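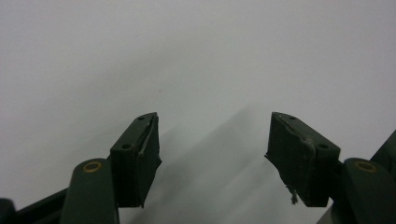
I think a robotics club should let its students repair old things before they are allowed to buy new ones. In our club at Standville we have 13 members, and every February the same discussion comes back: some parents want to collect money for a better kit. I understand them. But look at the rubber pads on our gripper. The edge of the left one is ragged and a strip is peeling from it, and under the right one a thin thread hangs down. For me these pads are worth more than a new kit, and I will try to say why.

When Yutong Jiang joined us, she was very good at writing code and she believed that a failed grasp is always a mistake in the code. She changed the closing speed for 10 evenings. Then Golnar Vahidi, who is younger and writes almost no code, asked to hold the fingers in her hand. She pressed the two pads together and said that they do not touch in the same place. After this the two girls worked as a pair, and I had very little to teach them.

My colleague Fulvio Rizzi does not agree with me. He says that in a competition the judges of the Dufour cup give no points for patience, and that a student who loses eight matches because of bad rubber will go to play football. This is a fair argument. I have seen one boy leave for this reason, and I was sorry.

Still, I would wait. New pads cost less than a lunch, and the students can cut them from a sheet if somebody shows them one time. What I don't want is that an adult changes the part at night and in the morning the machine is simply good again. The students should find the damage, argue about it and write it in the club notebook. Then we can talk about money.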